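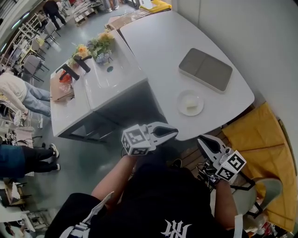
Hard Water and the Bar of Soap

A bar of soap behaves differently in Stelow than it does forty miles west in Stullwood, and the difference has nothing to do with the bar. Stelow draws its supply from a chalk borehole. Stullwood is fed by an upland reservoir on peat and granite. The same soap lathers in seconds in one town and leaves a grey film on the basin in the other.

The chemistry is old and fairly simple. Soap is the sodium or potassium salt of a fatty acid. One end of the molecule mixes with water, the other with grease. Calcium and magnesium, which chalk water carries in quantity, displace the sodium and form a salt that does not dissolve. The result is scum. Until most of the calcium has been used up in this way, no lasting lather can form, so a household on hard water spends part of every bar on softening the water it washes in.

Teófilo Zapata has made soap in Stelow for long enough to have stopped apologising for the water. His firm, Quintero, cures its bars in a converted dairy and turns out 950 in a normal week. The recipe was altered twice in the early years. Olive oil alone gave a mild bar that would barely foam from the local tap. Coconut oil, whose shorter fatty acids give salts that dissolve more readily, improved the lather but dried the skin. The present blend is a compromise, with a small amount of sodium citrate to tie up the calcium before the soap can reach it.

"Citrate costs very little," Zapata says. "People put it off because it sounds like something from a factory. You can make it in the pan with citric acid and a bit more lye."

The extra lye matters. Citric acid added to the mix consumes alkali that was meant for the fats, and a maker who does not allow for this ends up with a soft bar and free oil on the surface. Makers who work by weight and keep records tend to find the fault in a batch or 2. Others can lose a winter to it.

Liquid body washes avoid most of the trouble. They are generally built on synthetic detergents, whose calcium salts remain soluble enough to rinse away. Hélène Nguyen, who formulates both types for small brands, regards the bar as the harder job. A bar has to survive a wet dish, keep its shape in the hand and wear evenly. Each of these depends on the ratio of hard fats to soft, and on how much water has left the bar before sale.

Curing is the slow part. Freshly cut soap contains a good deal of water, which evaporates over several weeks on open racks. The crystal structure also changes during this time, and an older bar generally lasts longer in use. Furska, a rival maker near the coast, weighs each batch every Monday and releases it only when the loss has levelled off. Its January stock-take recorded 2,914 bars on the racks, all of them paid for in oil and none yet earning anything.

Storage in the home receives less attention than it should. A bar on a flat dish sits in its own run-off and softens from underneath. A ridged dish, or a rack with proper drainage, is the cheapest improvement available - two bars used in turn will also help, as each has time to dry.

Scum already on a basin is best treated with a weak acid such as diluted white vinegar, left for a few minutes and rinsed well. Keep it off marble and other limestone surfaces, and never mix it with bleach. More soap will only add to the deposit.

Zapata has considered fitting a softener at the dairy and decided against it. His customers wash in Stelow water, and he prefers to test in the same.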